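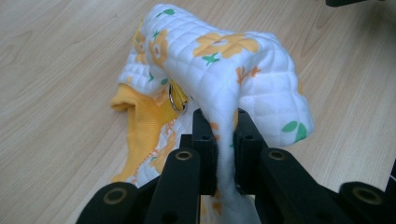 Quilted baby clothes with yellow flowers. Look for the little puffs!

Why are some baby clothes so puffy?

Touch a quilted jacket and you feel many small pillows. Quilted cloth is often made like a sandwich: one cloth on the outside, one cloth on the inside, and something soft in the middle. Lines of stitches go through all of it and hold the filling in its place. Between the lines the cloth stands up — these are the puffs.

The soft middle is full of air. Air that cannot move keeps a baby warm.

What is the stretchy part? It is called ribbed knit. The tiny lines in it, the ribs, open when you pull and close again when you let go. Many sleeves end with it.

Try at home: find a quilted thing and follow one line of stitches with your finger. Where does it stop?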